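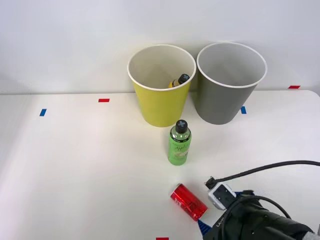 Yellow and gray open containers, side by side

Source separation is the sorting of household waste by the people who throw it away, before it is collected. Each material goes into its own bin, bag or box and is kept apart until it reaches a recycling plant, compost site or landfill. The practice is also called sorting at source or curbside sorting, although the second term is sometimes limited to collection from the street.

Methods

The simplest systems have two streams, one for recyclables and one for everything else. Multi-stream systems divide the recyclables further, usually into paper, glass, metal and plastics. The town of Grustivmont uses 6 streams, including one for textiles, which are picked up in March and September. Food scraps are often collected more often than dry materials, especially in warm months.

Apartment buildings tend to rely on shared bins in a yard or basement. In areas with few residents, households may carry their waste to a drop-off point. Mandetden has 33 such points for its outlying farms, each with separate openings for glass and cans.

Drink packaging
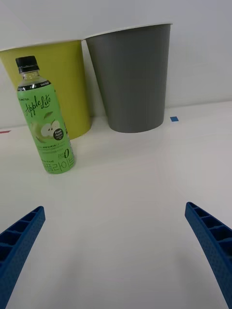 Apple-flavored drink in a plastic bottle with a Korean label

A drink bottle may be made of more than one kind of plastic. The body is commonly PET, while caps and labels are often made of other materials. Local rules differ on whether the cap should be left on. Some programs ask residents to peel off the label, and makers have responded with perforated sleeves or bottles sold with no label at all.

Under a deposit system, the buyer pays a small extra charge that is returned when the empty bottle is brought back. Deposit bottles usually travel separately from curbside plastics and contain less food residue.

Colors
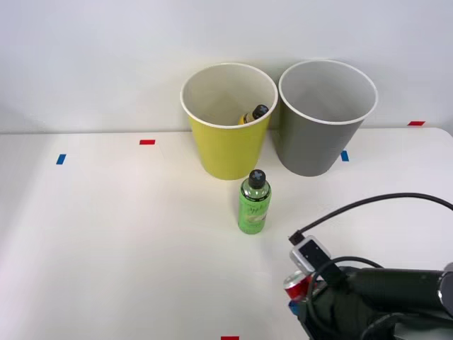
Round tapered containers in yellow and gray

There is no single worldwide color code. Yellow stands for plastics and light packaging in several countries, but for paper or medical waste in other settings. Gray and black are widely used for mixed waste. Where an old code is replaced, towns may keep the existing bins and change only the lids or stickers. The Boiko system, named after its manufacturer, uses clip-on colored rims for this purpose.

Contamination

Material placed in the wrong stream is known as contamination. Common cases are greasy paper, half-full bottles and plastic bags. A trial in Cendanetti covered 200 homes at first and 500 in its second stage. Collectors left a tag on any bin that held the wrong items, and bins tagged twice were emptied with the mixed waste.

See also

Container deposit
Composting
Landfill
Waste hierarchy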